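Lamai Pongsiri
October 2022

1/ A thread about one big metal bin, what has ended up at the bottom of it, and the long road to wiping it out. Get a drink.

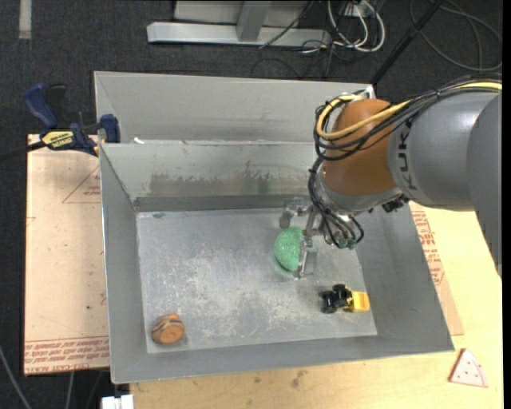 Sutell replied before I'd typed the second post, saying any bin left alone long enough becomes a drawer, and that I should tip the lot onto newspaper and start over. Noted, Sutell. You have never tipped anything this size onto anything.

2/ Current contents: a green spongy thing, a little yellow toy vehicle lying on its side, and a round orange-brown object that looks like a wooden wheel. I'd love to tell you the wheel goes with the toy. The toy has black wheels. The wheel is on its own.

3/ The bin is sheet metal, gray, with sides that slope out like a baking pan with ambitions. I bought it secondhand through Premen, where the listing said "light surface dust." I have since learned that at Premen, dust is a category of furniture.

4/ The floor of it is all white powdery streaks and scuffs. I don't know what the powder is. The seller thought plaster. My sister thought flour and then went quiet. I'm going with plaster and wearing gloves.

5/ Then there are the smudges up the back wall, gray shading into green. I've been calling it patina, mostly to visitors.

6/ Things I put under it: cardboard. Brown, flattened, a piece on the left and another on the right, red printing and all. The table is a nice pale wood and I am not dragging a metal corner across it. I did that once with a cast iron trivet and I still put the fruit bowl over the spot.

7/ Things holding it down: clamps. The blue and yellow one at the upper left is an IRWIN, and it has a grip on that rim like a toddler on a banister. Please clamp your bin before you scrub your bin. A bin with sloped sides will scoot, and it will scoot toward whichever foot has no shoe on it.

8/ People have asked about the sandpaper. It's the little white triangle at the lower right of the table, with the holes in it. The holes are for dust, on the kind of sander that has a matching pad. I don't own that kind of sander. I fold it over my thumb like an animal.

9/ Sanding plan is the scuffs only, by hand, going one way. Onsri (the hardware store, not the bakery) told me to stay off the smudgy part until I've tried dish soap, then vinegar, then a second opinion. I was hoping for something in a can.

10/ Soap round one was a 46-minute job, counting the phone call I took in the middle of it with one glove on. I did a test patch on the outside, down low, where it'll face a wall for the rest of its life. It's now a very slightly different gray. I'm thrilled, obviously.

11/ A word on corners. A bin with flared walls has the worst corners in housekeeping. The cloth goes in flat and comes out with nothing on it. What works is an old toothbrush, and after that a wooden skewer with the cloth pulled tight over the point. I went through 7 skewers. They were for a barbecue in November that I was never going to host anyway – who barbecues in November.

12/ There's also a second panel standing up behind the back wall, a sort of upper tier. I have no idea what it's for. Kirkex, who sells bins like this new for the price of a small vacation, calls theirs a "shelf return." I'm calling mine the place where the toothbrush falls.

13/ So what's it going to be when it's clean? The household has split. Two votes for potting bench, one for toy storage, and mine, for a bin I can throw things into from across the room. The sloped sides are perfect for it. Everything you toss in slides to the middle and looks as if you meant it.

14/ The toy storage voter has pointed out that there's a toy in it already. I've ruled this inadmissible.

15/ Somebody asked whether you could just line it and skip the cleaning. You could. I priced a rubber mat cut to size and it came to 3 times what I paid for the bin, so I'll be over here with my skewers.

16/ Order of work from here, mostly so I can find it later: everything out, dry brush, vacuum, soap, rinse, towel it right away so it doesn't spot, then sandpaper on whatever's still annoying me. Vinegar on the back wall last, window open.

17/ Sutell again, wanting to know if the round thing is a coaster. It has rings on it, darker ones going around, so fine, maybe it's a coaster. If it's a coaster I want the other 3.

18/ Going to find the dry brush. I have a strong suspicion it's in a different bin.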